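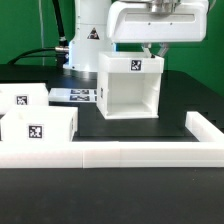
Kirnonis Bench Arm Kit
Shared Workshop Equipment, Trurkent Makerspace

The Kirnonis kit is a tabletop manipulation station intended for members building automation projects at home or in the shared workshop. It is supplied as a set of parts and assembled by the member on the black bench top in Bay 7.

Contents
White robotic arm with gripper
White open boxes, low and tall, with square fiducial markers
Flat white tray with printed marker strips
White barrier segments, joined to form the front wall and corner
Clornier control unit and power supply
Green backdrop and mounting rail

Specifications
Bench top depth: 79 cm
Recommended clearance behind the base: 7 cm
Maximum operators at one time: 2
Assembly time: roughly two hours

Use of the equipment
Members must complete the workshop induction before energizing the arm. Barrier segments are to be fitted before any program is run. Markers must be kept clean and flat, and any that are scratched or lifting should be reprinted at the original size from the Dambrauskienė template sheet. Cables are to be routed clear of the arm's full range of travel. The warning label on the base column must not be covered or removed.

Loans and bookings
The kit may be booked by the half day. Home loans are available to members in good standing and require a signed equipment agreement. Replacement barrier segments and gripper fingers are sold at cost from the parts counter.

Enquiries should be directed to Carla Harb, Equipment Coordinator.

Page last revised Sunday, February 25, 2018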